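Hisstead Adult Learning Center
Progress report to the Dahlgren Fund, period ending January
Prepared by Kjell Solheim, program lead

Enrollment
The evening math course opened with 25 learners and 18 are still attending. Four of those who left moved to the daytime group in Clatunley when their shifts changed. The other three have not answered our calls.

Teaching
We have finished fractions and percentages and are partway through measurement. Percentages took two weeks longer than planned, so the unit on reading bills will move to spring. The Mesinis workbooks arrived late, and the tutors used photocopies until then.

Spending
Tutor pay is on budget. Room rent went up by 100 a month and we have covered it from the travel line. We are not asking for more money this period.

Shapes and volume
Learners began with cubes and will go on to boxes and cylinders. Most can now work out the volume of a cube from one edge. Units are still a weak point, and 16 learners asked for extra practice.

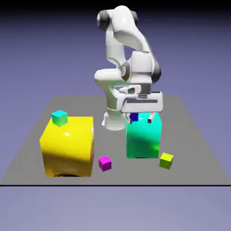 Next period
Finish measurement, start household bills, and hire a second tutor for the Clatunley group. The next report will include test results.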